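Teaching the grippers to tidy up -- what's worked at my place

I've been recording tidying demos with the hand-held grippers since October, mostly in our kitchen, and a few people have asked how I get through a session without losing my marbles. So, a few tips!

Warm up first. I do 11 throwaway picks before I record anything, and my wrists thank me for it. Cold hands make jerky demos, and the robot will happily learn every jerk (mine picked up a little shoulder-shrug thing that took ages to train back out).

Plastic is the hard one. Bags, wrappers, anything thin and floppy. Grab it by the thickest bunched bit and lift slowly -- slower than feels natural. If you snatch at it the film swings about and the policy gets confused about where the bag ends. 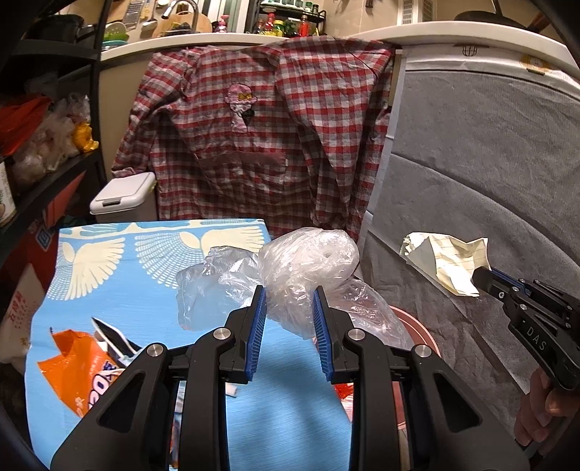
Paper's a bit kinder, but don't crush it harder than you need to. Close the jaws until it stops sliding, then leave your fingers alone. Squeezing and re-squeezing puts a wobble in the recording that you'll see later in the width plot.

Give both hands a job. My neighbour Cadi Humphreys was letting her left gripper dangle while the right one did all the work, and her robot ended up parking its left arm in the washing-up. Even if it's only holding something steady, keep it somewhere sensible.

Change the mess between takes! I used to put everything back in the same spot and ended up with 100 lovely demos of exactly one pile. These days I shuffle things after every 3 takes, swap the colours around, and start from a different side of the room.

And if you fumble, carry on. Pick the thing up again and finish the job properly. I keep those takes in a separate folder and mix some back in at training time -- a robot that's seen a dropped wrapper has half a chance of dealing with one.

Wipe the finger pads down when you're done, too. Kitchen grease builds up faster than you'd reckon, and a damp cloth does the trick.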